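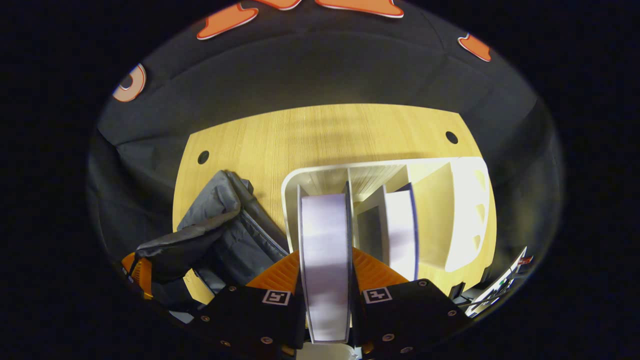 The Shelf Problem

Putting a book back in its place takes an adult a second or two and no attention. For a machine it is a chain of contact events, each with its own way of going wrong. The gripper has to reach a narrow object between narrow walls, close on it without tipping it, carry it on a straight line, and let go at the moment when the divider, and no longer the fingers, is holding it up.

At Jadska, a small automation firm in Josdale, this task has a name, slotting, and a line in the monthly test report. Leonora Panganiban runs the test program. She has spent two years on chores that sit between the factory and the home: returning files to an organizer, hanging a mug, closing a drawer that sticks. The firm's customers are offices and parts rooms, and what they ask for is tidying.

"They have seen a robot do a backflip on video," Panganiban says. "Then they ask me if it can put away a binder. I tell them it depends on the binder."

What the data shows

Jadska trains its control policy on demonstrations. A person holds a gripper with the same finger geometry as the one on the arm, performs the chore, and the recording of the motion becomes training material. The slotting set now holds 3,300 demonstrations. They were collected at ordinary desks with ordinary clutter left where it was, a point on which Panganiban insists. Her first set was recorded on a cleared bench under fixed lighting. A policy trained on it did well on the bench and poorly everywhere else.

In the January evaluation the arm made 296 attempts at placing a book or folder into a divided organizer. Attempts were scored in three classes: placed, placed with help, and failed. Jadska does not publish the split, but Panganiban will describe the failures, and they fall into a pattern.

The largest group occurs at entry. The lower corner of the book meets the top or front of a divider, and the book rotates in the grip. With rigid fingers the error goes straight into the organizer, which slides or tips. With compliant pads the book gives a few degrees and sometimes finds the slot by itself. The pads absorb a small misalignment well and a large one badly, and the controller has to know which of the two it is dealing with.

The second group occurs at release. A thick book stands by itself when the fingers open. A thin one follows whichever pad loses contact last and ends up leaning, and the lean closes off part of the next slot. The current workaround is to open slowly and nudge the spine with one closed finger. It adds 9 seconds to the cycle.

The third group is perception. White books in a white organizer offer the camera little contrast. The dividers are thin, and seen from straight on they nearly vanish. A wide lens helps to keep the whole workspace in view while the fingers are close to the object, at the price of bending every straight edge near the border. Duyên Đinh, who maintains the calibration code, considers the bending a solved matter. The vanishing divider she does not.

"I can correct a curve if I know the lens," she says. "I can't correct an edge that isn't in the pixels."

Soft fingers, hard numbers

The pads themselves come from Monti, a molding shop that previously supplied seals. Italo Sala, the shop's production engineer, had never made anything for a robot before Jadska's first order. The requirement was for a part that would deform around an object and return to shape, with a ridged face to resist slip along the direction of pull.

Wear is now his main concern. Ridges round off, and the friction changes as they do. A policy that learned its grip force on fresh pads will squeeze too lightly on old ones. Jadska replaces pads on a schedule and logs the change, so that each recording can be matched to the condition of the rubber. In Sala's view a schedule is a crude tool and the pads should be measured. He has built a test fixture for the purpose and would like his customer to buy one.

Force is the other side of the question. A paperback cover creases under a load that a hardcover ignores. The arm has no reliable way to tell the two apart before it touches them, so it closes in steps and watches for motion. People do the same thing when handed an unfamiliar object, only much faster.

The shop floor comes first

Wing-sze Yang manages a parts room at Resura, where a Jadska arm has been on trial returning kit folders to their racks at the end of each shift. The racks all have the same slot width. The folders have stiff covers and colored spines. Under those conditions the arm works without supervision for most of the evening, and Yang has moved one person to inspection as a result.

She is precise about its limits. The arm does not handle a folder with papers sticking out. It does not recognize that a rack is full until it has tried. When someone leaves a coat or a bag within its reach, it stops and waits, and by morning there may be 15 folders still on the cart.

"That's fine for me," Yang says. "I have a cart. In a house, the floor would be covered in whatever it gave up on."

Concetta Villa, an independent engineer who audits automation trials, makes the same argument in terms of cost. A shop can change the task to suit the machine: buy one type of rack, color the spines, mark the floor. A household will do very little of this. Its shelves are of several depths, its books of every thickness, and the cost of an error is borne by someone who wanted to sit down. Villa rates slotting as ready for controlled workplaces, with a person on call, and not ready for homes.

She also cautions against reading too much into success rates. Two trials may both report on "book placement" while one uses a wide open slot and the other a tight one. She asks vendors for slot clearance in millimeters, time per attempt, and the number of human interventions, and she declines to compare trials that leave any of these out.

Panganiban's next collection round will concentrate on partly filled organizers, where the neighboring book leans into the target slot and has to be pushed upright first. It is a two-step task with one arm, and the first attempts have been slow. Đinh is testing a second viewing angle before each approach, a small sideways movement that lets the camera catch the face of a divider as well as its edge. The movement costs time. Whether it costs less time than the failures it prevents is what the next evaluation is set up to measure.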